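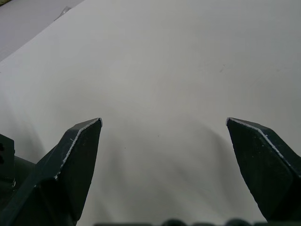

Started on the coat lining after breakfast. The old one has been in ribbons at the armholes since last winter and I have been pinning it back up instead of fixing it. I want to cut on a broad white table, because navy lining shows up against white and on our brown one I lose the edge of the cloth every time. Ours got an old white sheet pulled tight over it and clipped underneath, which did the job well enough, though the cloth dragged a bit when I turned it.

Took the old lining out first. I had planned to trace the pattern envelope, the Mendby, which claims to fit this sort of coat, but the coat has been let out at the side seams by whoever owned it before me and the Mendby pieces came up short across the back. So I unpicked the old lining completely and used that. It took most of the morning. Whoever sewed it used a very small stitch and went over the underarm twice. I gave up on the unpicker there and used the small scissors.

Marked each piece in chalk before it came away from the next: left front, right front, back, upper sleeve, under sleeve. Put an arrow on each for the grain. I didn't do that with the green jacket and ended up with both sleeves pitched the same way. Pressed the pieces with a cool iron. The under sleeves had stretched a good deal along the bias and I had to ease them back into shape with my fingers before I could trust them. The left back had torn right through near the vent, so I laid the two bits on newspaper, pushed the edges together and traced round the lot.

The lining fabric is viscose twill from Talukder in Lilden. I went in for thread last month and came out with the twill, $29 for the length, the end of the roll. They had a nicer one in a rust colour but not enough of it. The navy is plain and will not show where the coat rubs on the car seat belt. It frays if you look at it. I left wider seam allowances than the old lining had and will trim them down when everything is in.

Washed it last night and hung it in the laundry. It had shrunk a little in length, not in width. I was glad I had done it, as the shop said it didn't need it.

Cutting went fine. Used the weights rather than pins and the long shears. The pleat down the centre back has to be 2 cm on each side of the fold and the old lining had less than that, so I think this is why it went at the armholes in the first place. No room to move. I added the extra at the fold and checked it against the coat back twice before I cut. The facings are staying, they are the coat's own wool and in good order apart from a moth nibble low on the right front which I darned in April and can hardly find now.

Lunch, toast and the end of the soup. Rain on and off, heavy about the time I wanted to get the sheets in.

Machine in the afternoon. The Drirnlow didn't like the twill at all to begin with. It puckered every seam I tried on scraps. Changed to a fine needle, no better. Loosened the top tension, a bit better. Then I took out the bobbin and found a wad of grey fluff under the feed dogs from the flannelette pyjamas, cleaned it out, and put in a drop of oil. After that the seams lay flat. I should clean it after every flannelette job and I never do. Wrote it on a bit of masking tape and stuck it on the lid.

Sewed the centre back seam, basted the pleat top and bottom, then the side seams and the shoulders. Pressed each one as I went, first flat, then open. I caught the right side seam about halfway down with a tuck in it and had to pick out a hand's width. The holes closed up when I steamed it.

Sleeves are made up but not set in. There is more ease in the sleeve head than I expected and I don't want to fight with it at the end of the day. I have run 2 rows of gathering stitches round each and left the tails long. The coat sleeves have a strip of old padding at the head that has gone lumpy. I could leave it. If I am ever going to replace it, now is the time, with the whole thing open, so I will see what is in the wadding bag. There should be some cotton left over from the tea cosy.

Put the coat on the kitchen scales out of curiosity, or tried to, but it slid off. The old lining and the bits I took out of it came to 600 grams, which seems a lot for something so thin. The shoulder pads were in with that. They are solid things and I am not sure I want them back. I tried the coat on without them in the hall mirror and it sits lower on the shoulder and looks less like a uniform. On the other hand the collar falls forward a little. I'll pin in one pad and leave one out tomorrow and see which side I like.

The hanging loop was gone when I bought the coat and there was just a rough patch at the back of the neck where it had torn. I have made a new one from the selvedge of the twill, folded in four and stitched along both edges, and will put it through the facing and not only the lining. That way it has something to hold on to.

Still to do: set the sleeves, bag the lining to the facings by machine as far as I can get, the hem by hand, the cuffs by hand. I want the hem to hang free from the coat with a jump pleat, same as the old one. I have run out of navy silk thread and there is only polyester in the tin. It will do for the inside seams. For the cuffs I would rather have the silk, so that is another trip to Lilden, or I could see if the market stall has any. Their colours are never what the label says.

Also need a new button for the left cuff. I went through the whole jar and the nearest is a shade too brown. It could go on the inside for the spare and I could move the inside one out. Yes, I will do that.

Folded everything into the big basket in order, sleeves on top, and put the sheet back in the cupboard with chalk all over it. Swept up. There are navy threads right down the hallway and one in the butter.

Hands are sore from the unpicking, mostly the right thumb. Used the last of the hand cream, the lanolin one, and then couldn't touch the fabric, so that was the end of sewing for today. Read for a while. Bed at half past nine.

Search this diary Enter keywords Go

Last updated: June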